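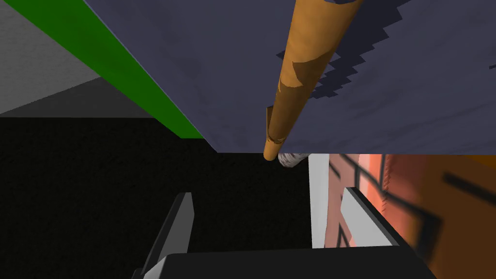
Section 4. Recording and replaying simulated episodes

Stonbridge user guide, revised 24 January 2021

This section covers how to record teleoperated episodes in the Fullska simulator, replay them under changed visual conditions, and prepare them for policy training. It assumes that you have finished the installation in Section 2 and that the two-arm robot loads without errors in the viewer. If you plan to use your own room layouts, read Section 3 first.

4.1 What the method does

Stonbridge stores each episode as a sequence of robot and object states. Camera images are not saved during recording. They are rendered afterward, in a separate pass, from the stored states. One recorded episode can therefore be rendered many times with different wall, floor and furniture materials, while the motion stays the same in every copy.

The training code treats all copies of an episode as one group. A group must stay on one side of the training and validation split. The splitter does this for you, but only if the group file is present (see 4.5).

4.2 Before you start

1. Close any other program that is using the graphics card.

2. Open the Fullska launcher and choose Two-arm, floor tasks.

3. Load a room from the Fustovico scene pack. The pack holds 158 rooms, numbered from zero.

4. Check that the status bar reads Physics: locked step. If it reads Physics: real time, open Settings, then Timing, and change it.

5. Set the output folder. Use a local drive.

CAUTION: Do not record to a network drive. A slow write holds up the simulation step, and the recorder marks the episode as valid even though the operator's commands and the stored states no longer line up.

4.3 Recording an episode

1. Put on the hand controllers and hold both arms in the rest pose until the arm labels in the viewer turn solid.

2. Press Record. The counter in the corner starts at zero.

3. Perform the task. Move at a steady speed and keep both grippers open until you are ready to grasp.

4. When the object is where the task sheet asks for it, open both grippers, move them clear, and wait for the objects to settle.

5. Press Stop, then choose Keep or Discard.

An episode may run to 900 steps. The recorder stops by itself at that point and labels the episode Timed out. Timed-out episodes are kept in their own folder and are left out of training unless you add them by hand.

Note: Each arm has its own wrist view. When a gripper is close to a surface, that surface can fill most of the wrist view and hide the object. Use the head view to bring the arm in and switch to the wrist view for the last part of the approach.

Note: If an object sinks into the floor or jumps away on contact, discard the episode and reload the room. Do not try to push the object back into place and carry on.

4.4 Rendering with changed materials

The render pass reads the state file and draws the images for the head camera and both wrist cameras. Materials are drawn from the Fustovico list according to the mode you pick.

Mode A, Plain: every surface keeps the material it had during recording.

Mode B, Room: walls, floor and large furniture get new materials. Small objects are left alone.

Mode C, Full: everything in the room except the robot gets a new material, including the objects being handled.

To run the pass:

1. Open the Render tab and select the episode folder.

2. Choose a mode.

3. Enter the number of copies for each episode. The default is 14.

4. Enter a seed. Write it down with your results, or the copies cannot be made again.

5. Press Preview and look at one image from each camera before you start the full run.

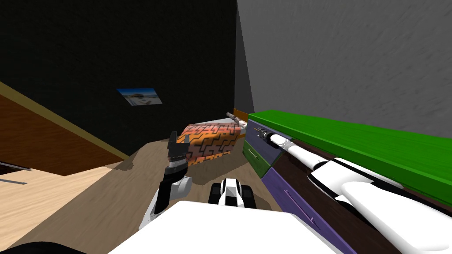

Figure 4-1. Head camera view, with both arms near the patterned box.

6. If the preview looks right, press Render all.

In the preview, check that you can still tell the object from the surface it rests on. Strong patterns are allowed and are part of the method. A preview should be rejected only if a texture is missing, a light is off, or an object has taken on the same material as the floor under it. Press Redraw to get a new set of materials for that copy. The redraw is written to the log with its own seed.

Shadows in the wrist views may have stepped edges at the low quality setting. This is a limit of the shadow map. The training results in 4.6 were obtained with low-quality shadows, and raising the setting makes rendering much slower.

CAUTION: Do not change the camera mounts between recording and rendering. The render pass will accept the new mounts without a warning, and the images will then show the work from positions the operator never had.

4.5 Building the training set

1. Copy the rendered folders into one parent folder.

2. Run the grouping tool. It writes groups.txt next to the state files.

3. Open groups.txt and confirm that each episode name appears on one line, followed by its copies.

4. Run the splitter. Leave the validation share at its default unless you have a reason to change it.

5. Run the Yoshida checker on the result. It compares gripper commands with the measured finger opening and lists any episode where the two drift apart.

Episodes on the checker's list should be viewed before they are removed. Many of them are good grasps in which the fingers closed on something wide and could not reach the commanded opening — that is normal contact, and the policy needs to see it. Remove an episode only if the fingers lag with nothing between them.

4.6 What to expect

We trained the same policy three times on one set of recorded episodes, once for each render mode, and tested it in rooms that were held out of recording. Mode A did well in rooms close to those it had been trained on and poorly elsewhere. Mode B gave the best results overall. Mode C was close behind B on reaching but worse on grasping, and the gap was largest for thin objects near furniture.

We do not have a full account of the difference between B and C. One likely cause is that Mode C makes small objects hard to pick out in the wrist views. A test with mixed modes was begun in December and is not covered in this revision.

Adding copies helped up to the default number. Past 35 copies per episode we saw no further gain, and recording new episodes was a better use of the time.

4.7 Common problems

The arm labels never turn solid. The controllers are outside the tracking area, or one arm is not in the rest pose. Restart the controllers and try again.

The render pass stops partway. Look at the last line of the log. If it names a material, that file is missing from the scene pack. Reinstall the pack and press Resume.

Copies of one episode differ in length. The state file was edited after the first copies were made. Delete all copies of that episode and render them again.

The splitter reports zero groups. The grouping tool was run in the wrong folder. Move groups.txt next to the state files, or run the tool again from there.

Training of a new policy is covered in Section 5.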